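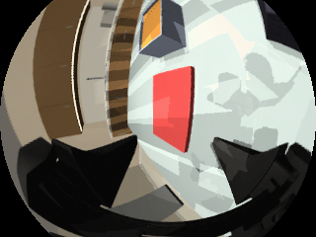 Red panel and a dark blue box with an orange side, on a pale tabletop.

Race Day Food and Gear: What Works at Our House

By Raluca Sârbu

August means the Pisholm rowing races, and if you have a rower in the family you already know what that does to a kitchen! We've had boats in our lives long enough that I keep a folder of these tips, and I add to it every summer. Most of them will do just as well for a swim meet or a long soccer tournament.

The night before

Freeze your water bottles lying on their side, filled only two-thirds of the way. In the morning top them up from the tap and you get a long slab of ice along one wall with cold water ready to drink right away. I used to freeze them standing up and full, and we'd all be sucking on a trickle until lunch (plus two of them split).

Boil the pasta a minute short of what the box says, rinse it cold, and toss it with a spoonful of oil before it goes in the fridge. Dressing goes in a separate jar. Pasta salad that sits in its dressing overnight drinks it all up and tastes of nothing by noon.

Cook the potatoes whole and in their skins. Peel them cold. They hold together so much better!

Sandwiches that survive

Butter both slices right to the edge, even if there's mayo going in too. Put the cheese against the bread and the tomato in the middle. Better yet, carry the tomatoes whole with a small knife and slice them there, with a pinch of salt – a fresh tomato on a riverbank is hard to beat.

Wrap in parchment first, then foil. Write the name and filling on the parchment with pencil.

For rolls, pull a little of the soft bread out of the top half before filling. You'll fit more in and it won't all slide out of the back when a hungry sixteen-year-old bites down.

The oat bars

Everybody asks for these, so: 3 cups rolled oats, 1 cup chopped dates, half a cup of peanut butter, half a cup of honey, a good pinch of salt. Warm the honey and peanut butter together until loose, stir everything in, and press it hard into a lined pan. Really hard, with the bottom of a glass. Chill overnight and cut with a wet knife. No oven needed, and in August that's a gift. They do soften in the heat, so they ride on top of the cooler ice with the fruit.

The 2025 batch had chopped dried apricots in place of half the dates and I think that's the best one yet.

Packing the cooler

Chill the cooler itself first. Leave it open in the coolest room overnight, or throw in a bag of ice an hour before packing and pour it off after. Drinks get their own cooler, always. It's opened every five minutes and the food would never stay cold in there.

Pack in reverse. Dinner on the bottom, lunch above it, snacks at the top. Anything with meat or eggs goes right against the ice, and whatever has been sitting out in the sun goes in the trash when we leave, no arguments.

Towels, shirts and that river smell

The Hirno is a lovely river and it leaves a green line on everything. Rinse the kit in cold water as soon as you're home, even if it's late and you only have the strength to use the bathtub. Then soak for half an hour in a bucket of cool water with a cup of white vinegar, wring it out, and wash as usual without fabric softener. Softener coats stretchy fabric and seems to lock the smell in. Dry in the shade. Never put vinegar and bleach in the same bucket!

Wet shoes: pull the insoles out, stuff with newspaper, change the paper after an hour and again before bed.

Hands

The 3000 meter race is the one that raises blisters. Wash them with soap and water, pat dry, leave the skin on. Plain petroleum jelly and a bandage overnight works well here. In the bag we keep cloth tape, small scissors and a clean washcloth in a zip bag.

From the garage

Mrs. Moldovan next door taught me to tie a strip of bright cloth to every wrench before it leaves the house. With boats being rigged all over the grass, tools sink out of sight in seconds, and we haven't lost one since.

Keep spare nuts and washers in an old pill organizer, one size to a compartment, with a rubber band around it in case the lids pop.

An old yoga mat cut into squares makes great padding for roof rack bars. The leftover pieces are good for kneeling on.

If you're feeding a crowd

I helped at the Kuvport food table one year, with around 400 people coming through, and the biggest lesson was to put the napkins and forks at the end of the line. People can't hold them while they're filling a plate. Set the table away from the wall too, so the line can move down both sides.

And bring twice the trash bags you think you need. They've been ponchos, seat covers and a changing curtain for us, all in the same afternoon!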